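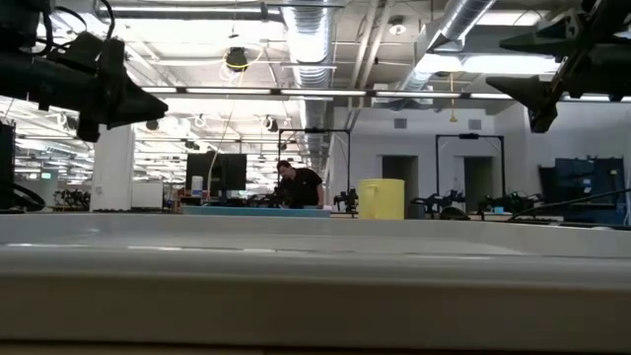

Ticket 81: Bench 16, white top rocks along front edge

Status: Closed
Category: Furniture and fixtures
Site: Dastulport, main lab
Asset: Stevetti bench, long pattern, white top with rounded front edge
Raised by: Hagos Alemneh
Assigned to: Nattawut Srithong
Priority: Normal
Opened: 28 March 2020

Reported fault

Top moves when a person leans on the front edge. Movement is vertical, felt at the hand and heard as a single knock from underneath. It does it on the right half of the bench and not on the left. Pressing in the center of the top gives nothing. Pressing at the back gives nothing.

First noticed when a cup of screws walked toward the edge during a morning of normal work. I put a folded card under the front right foot and the knock went away for a day, then came back. The card has been removed so the fault can be seen.

Second item, same bench, may be unrelated: there is a dull patch on the top near the front that does not wipe off. You can only see it when you look along the surface toward the lights. Please advise on a cleaner. I don't want to put solvent on it without asking.

Hagos

Entry 1, Nattawut Srithong

Received. Before I come over, please check the following and reply in the ticket.

Is the floor cover under the front right foot whole, or is there a joint in it? The Chala tiles were laid after the first row of benches went in and some feet stand half on and half off a tile.

Is the foot itself turning freely? It should not. There is a lock nut above it and it should be tight against the leg.

Does the leg move with the top, or does the top move and the leg stay still? Put one hand on the leg just under the top and push down on the edge with the other.

On the dull patch: water and a soft cloth only, until I have seen it.

Entry 2, Hagos Alemneh

Foot is fully on one tile. No joint near it.

Lock nut is tight. I could not turn it by hand and did not try a wrench.

Leg stays still. The top moves and the leg does not. I had not looked at it that way before. The knock is between the two.

Entry 3, Nattawut Srithong

Then the foot is not the fault and the card was hiding it. With the card in place the leg was pushed up far enough to close the gap. As the card crushed, the gap opened again.

Stevetti tops sit on a rail and are held from below by screws through slotted brackets. The slots let the top shift a little during fitting. If a bracket screw backs out, the top is still located but no longer clamped, and it will knock on the rail when loaded at the edge. The overhang at the front makes a small gap feel like a large one.

Do not tighten anything yet. If the top has lifted and something has got in between it and the rail, tightening will bend the bracket.

Entry 4, Nattawut Srithong

Site visit. Bench checked from below with a flashlight and feeler gauges.

Rail to top, left half: no gap at any bracket.
Rail to top, center: no gap.
Rail to top, right half: gap of 2 mm at the front bracket, closing to nothing 300 mm further in.

Front right bracket screw was loose and could be turned by finger. Thread in the underside of the top is sound. Screw is the correct one for the bracket. The washer was missing. I looked on the floor and along the inside of the rail and did not find it, so I assume it was never fitted.

Next bracket along was tight but its washer was fitted above the slot where it should be below. It has been holding, but with less contact than it should have.

Debris between rail and top: a hard lump of old adhesive, probably from a cable clip that was once fixed there. This is what held the gap open when the edge was unloaded. Scraped off with a plastic scraper. No mark left on the rail that I could feel.

Entry 5, Nattawut Srithong

Work done, in the order it was done:

1. Front right screw removed. Bracket checked for bend against a straight edge. Straight.

2. Adhesive lump removed as above. Rail wiped.

3. Next bracket along: screw removed, washer moved to the correct side, screw refitted finger tight.

4. Front right bracket: new washer, original screw, finger tight.

5. Top pressed down at the front edge by Hagos while I brought both screws up a half turn at a time, alternating between them. The top has to be fully down on the rail before the screws take load. If you pull it down with the screws it can settle off line with the next bench.

6. All other brackets on the bench checked. Two on the left took a quarter turn. The rest were already tight.

7. Levels checked front to back and along the length. Front right foot was slightly high, which will be someone adjusting it to chase the knock. Lowered until the bubble was central, lock nut retightened.

Edge loaded by leaning on it with both forearms, right half and then left. No movement, no knock.

Entry 6, Hagos Alemneh

Confirmed on my side. I leaned on it in the place where it used to go and it is solid.

The raised foot may have been me. I turned it before I tried the card and I am not certain I turned it all the way back.

What about the patch?

Entry 7, Nattawut Srithong

Looked at the patch along the surface with the overhead lights on. The patch is real. It stays in the same place when you move your head, and the reflection goes duller as it crosses it.

Water and cloth: no change.
Dish soap, well diluted, left for a few minutes, rinsed: slight change. The cloth came up gray.
Second pass with the same: patch smaller, with a clear outline.

That is a film on the surface and the finish below it is fine. Shape of the outline matches the underside of a Grutex mat, which has a raised rim. Was one left there?

Entry 8, Hagos Alemneh

Yes. A Grutex mat was on that bench for most of the winter. It was moved when the far benches were rearranged. I did not connect the two.

Entry 9, Nattawut Srithong

That fits. Plasticizer from the rim will transfer to a pale top if the mat is never lifted. Repeat the soap wash, rinse with clean water, dry at once. Do it on separate days and stop when the outline has gone. No scouring pads and no acetone. A melamine sponge will take it off quickly and will also take off the sheen, and you will then have a permanent dull patch in place of a temporary one.

If a mat goes back on any of the white tops, lift it and wipe under it when the bins are emptied. Used cloths can go in the general waste.

Entry 10, Hagos Alemneh

Third wash done. Outline gone at the front. A short piece of it remains toward the back and can only be found by touch — slightly tacky. I will do one more.

Separate question. Should the other benches be checked for the washer? The ones on the far side came in the same delivery.

Entry 11, Nattawut Srithong

Yes. I have opened a job for it under planned maintenance so it does not hold this ticket open. For each bench: every bracket screw present, washer below the slot, no gap that will take the thinnest gauge. It needs one person underneath and one leaning on the top. Nothing has to be moved.

Until then, if another top starts to knock, report it and leave the feet alone. A leg that is packed or wound up will lift the rail at that corner, and the level then has to be set again along the whole bench.

Entry 12, Hagos Alemneh

Fourth wash done. No outline, no tack. Surface reads the same along its length when looked at toward the lights.

Fine to close.

Resolution

Cause, item one: loose bracket screw at front right, washer missing, old adhesive between rail and top.
Fix: adhesive removed, washer fitted, second washer moved to the correct side, screws tightened, front right foot reset to level.

Cause, item two: residue from mat rim.
Fix: repeated washing with diluted dish soap and water.

Parts used: one washer, from stock.
Follow-up: bracket check on remaining Stevetti benches, carried under planned maintenance. Recheck of bench 16 screws due October.

Closed by Nattawut Srithong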